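Week 3 handout: Why we rest the dough
Barkville Evening Baking, taught by Kenza Lahlou 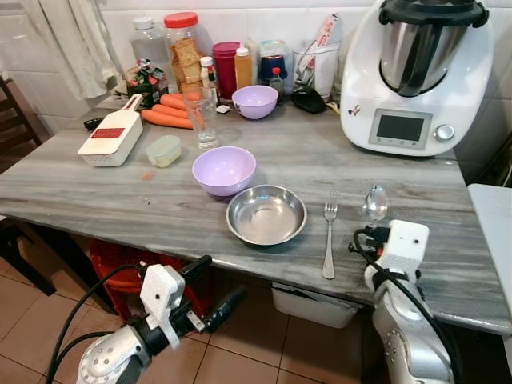 Why does bread dough need to sit around before you shape it?

Because gluten tightens up when you work it, and it needs time to let go again. If you've ever rolled out a pizza and watched it shrink right back at you, you've met this already!

So, a few notes from last time, since we ran out of minutes before I got to the good part. Flour has proteins in it that link up once they get wet. You don't even have to knead for this to start. Mix flour and water, walk away, come back, and the lump is smoother and stretchier than what you left. I still find that a little bit magic and I've been baking since college.

The rest right after mixing is usually called autolyse (say it AW-toe-lize, or say it however you like, I won't mark you down). Strictly speaking it's only flour and water, with the salt and yeast going in later. At home I often throw the yeast in early and my bread has survived. Salt I do hold back, as it tightens the dough.

The second rest is bulk rise, the long one. Go by the dough and let the clock be a rough guide. My kitchen in January is so chilly that a two-hour rise turns into four, easily. Look for a puffy top, bubbles at the sides, and a slow wobble when you nudge the bowl.

The third is the bench rest, between the first loose shaping and the final one. Give it 13 minutes or so under a towel. People skip this one all the time and then fight with the loaf.

Alžběta Gajdoš asked whether you can rest dough too long. You sure can. Leave it warm for too many hours and it goes slack and sour and spreads like a pancake. If that happens, press it into an oiled pan and call it focaccia (I've served that to company more than once).

For next class, please make the plain loaf with 471 grams of flour, same as on the week 2 sheet, and write down your room temperature and your rise time. Messy notes are fine. Also bring a question about sourdough, as we start our starters then and I want to know what you're worried about.

Questions: ask Kenza before class, Room 13 | © Barkville Evening Baking | Back to top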